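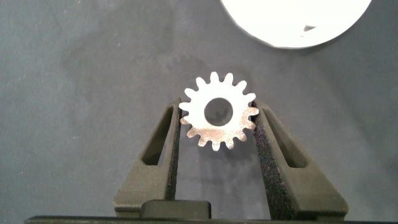 Binta Onyeka wrote that her wrists hurt on the heel side within 11 rounds of sun salutation, and asked whether the hand position or the pace is at fault.

Search help topics Search

Wrist pain in plank and the lowering phase

Binta Onyeka
I'm training for the open-air yoga morning in Tokmont. The sequence is fixed and the organizers have sent it out as a PDF. It has plank, a slow lower to the floor, cobra, then downward dog, repeated. I am 38 and have practiced on and off for six years. The pain is on the little-finger side of both wrists, worse on the right, and it starts during the lowering phase. There is no pain in downward dog. I set my hands shoulder width apart with the middle fingers pointing straight ahead. Should I turn the hands, use blocks, or drop the lowering phase?

Salamatu Adebisi
Check where the shoulders are before you change the hands. If they travel forward of the fingertips as you lower, the wrist is forced past a right angle while it carries most of your upper body. Start plank with the shoulders over the wrists, shift forward only a little, and stop lowering when the upper arms are level with the ribs. Forearms should stay close to vertical when seen from the side.

Then turn the hands out slightly, so the index finger points forward instead of the middle finger. Press through the base of the index finger and thumb. Pain on the little-finger side often goes with weight rolling to the outer edge of the palm.

For two weeks, lower with the knees down and limit yourself to 6 rounds. Add rounds only if the wrists feel normal the next morning. If there is swelling, clicking with pain, or numbness in the fingers, stop and have it examined.

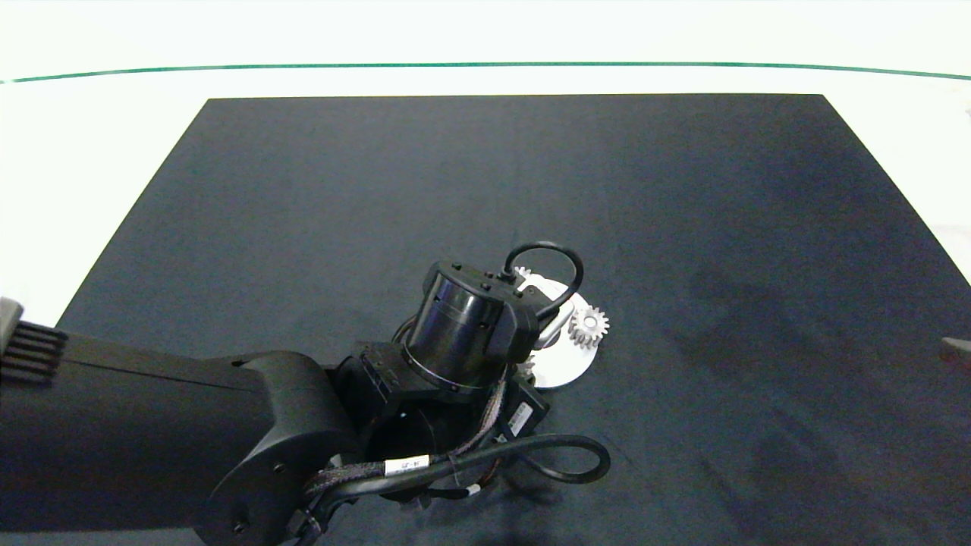 Yakubu Edet
Use fists. Worked for me.

Babatunde Lawal
Fists keep the wrist straight, but they are hard on the knuckles on a paved surface, and Tokmont is held on paving. Parallel bars or a folded wedge under the heel of the hand will reduce the angle too. Ask the organizers whether props are allowed. At the Vuvunport session they were.

Last updated: March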